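3. Washing Down and Puffer Jackets

The Revora handles down beautifully once it's set up for it, and this is one of my favorite programs on the machine! Run it on its own, with no towels or jeans in the drum.

1. Empty every pocket, then close all zippers and snaps.
2. Turn the jacket inside out and place it loosely in the drum. Two jackets is the limit.
3. Pour 35 ml of liquid down wash into the left drawer. Leave the softener drawer empty.
4. Turn the dial to OUTDOOR and hold EXTRA RINSE until the light stays on (it blinks first, so give it a moment).
5. Press START. The display shows 126, the full program time in minutes.

CAUTION: Never wring a soaked jacket. Lift it out with both hands under it, as wet down is heavy and the inner seams can tear.

NOTE: If the display shows 854, the drum has found an uneven load. Press PAUSE, spread the jacket out by hand, and press START again.

Drying

6. Tumble on LOW with the wool balls that came in the box.
7. Stop every so often to shake the jacket and break up clumps with your fingers. It's slow going at first, and then the loft comes back and it's a real pleasure to see!
8. Lay the jacket flat, face up, and press along each channel with your palm. Any cold or lumpy spot needs more time in the dryer. 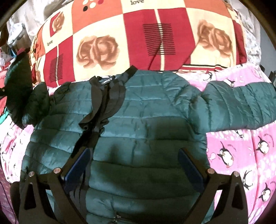
9. Leave it out overnight before you hang it up, and store it uncompressed. Đức Huỳnh at our Pirnville workshop keeps his on a wide hanger all summer, and I've happily copied him. For repairs to torn baffles, see Section 4.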